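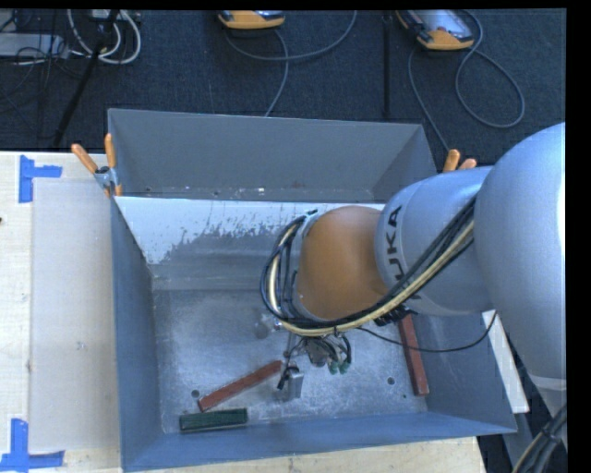

## Aula 7. Estoques: revisão periódica

Notação: *D* é a demanda anual, *K* o custo fixo por pedido, *h* o custo anual de manter uma unidade.

No lote econômico, Q* = √(2KD/h). Com D = 790, K = 100 e h = 18, obtém-se Q* ≈ 93,7; adota-se 94.

Na revisão periódica, o intervalo *T* é fixo e o nível-alvo *S* cobre a demanda em T + L, sendo *L* o prazo de entrega. O estoque de segurança depende do desvio-padrão nesse mesmo horizonte.

**Exercício 3.** Refazer o cálculo com D = 437, mantendo K e h. Entrega: 2020-04-14.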